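Home | Lots and Land | Floor Plans | Community | Contact

Pleltstead Model C – Four-Bedroom House on a Corner or Interior Lot

Last updated: October

Print this page | E-mail this page

The Model C is the house we get stopped about most when people walk the first phase at Pleltstead, and I'm so glad it's finally open for the second phase too! It has four bedrooms, two and a half baths, and a ground floor that lets you see from the front door straight out to the back yard. Gianni Villa drew the first version for a narrow lot, and Ilse Dreßler widened it for this side of the creek, so you get a proper mudroom off the garage (hooks, a bench, a drain in the floor) and a pantry you can stand in.

Phase two has 20 lots for this plan. Five of them back onto the tree line, and those have a slightly deeper yard and a bit of slope, enough for a walkout basement if you want one. The rest are on the loop road or facing the small park. The park lots get the afternoon sun on the front porch – bring a hat in July.

The house

Living space is 3,000 square feet on two floors, not counting the basement. The kitchen sits in the back corner with windows on two sides. Upstairs, the laundry is in the hall between the bedrooms where it ought to be, and the main bedroom is over the garage with extra insulation under the floor. The fourth bedroom is the small one. It makes a great office, and Concetta Barbieri in our design room has a very nice layout for it with a desk along the window wall and bookshelves around the door.

You can pick from three fronts: brick to the sill, full board siding, or a mix. We don't allow the same front side by side, so if your neighbor chose first, you'll be picking from the other two. It keeps the street from looking stamped out, and I think the loop road is the prettiest street in the whole project for that very reason.

Windows are by Homen throughout, double pane, tilt-in on the second floor so you can wash them from inside. Door hardware and faucets are from the Lisik line. Brushed finish is standard, and black is an upgrade that a lot of folks are going for this year.

Roads, schools and getting around

Everybody asks about traffic, and rightly so. The developer, Degefa, is putting in the turn lane at the main entrance before the first phase two house gets its roof. The second entrance on the north side comes later, when the county widens that stretch. Until then, construction trucks use the farm lane and stay off the loop road.

The walking path is 700 yards from the park to the school fence, paved the whole way, and wide enough for two strollers to pass.

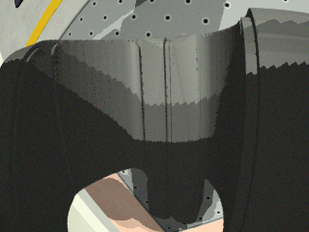
Past the school it turns to gravel and follows the creek as far as the old stone bridge. Ubaldo Palumbo, who laid out the lots, kept the hedgerow along there and I could hug him for it – there are blackberries in it, and the deer come down at dusk.

What comes with the lot

Sod in front, seed in back, two street trees, and a concrete drive wide enough for two cars. Fences are up to you, but wood or black metal only, and nothing over five feet along the path. Sheds are fine behind the house line. Yes, you can have a vegetable garden! Yes, in the side yard too, if it's a corner lot.

Seeing it

The Model C show house is the second on the left after the entrance, open from 10 a.m. to 4 p.m. Park on the street and come right in. Chelsea Mottram has the lot map and can tell you which ones are still open, and she'll walk you out to any of them. Wear boots if you want to see the tree line lots, as the grading there isn't finished.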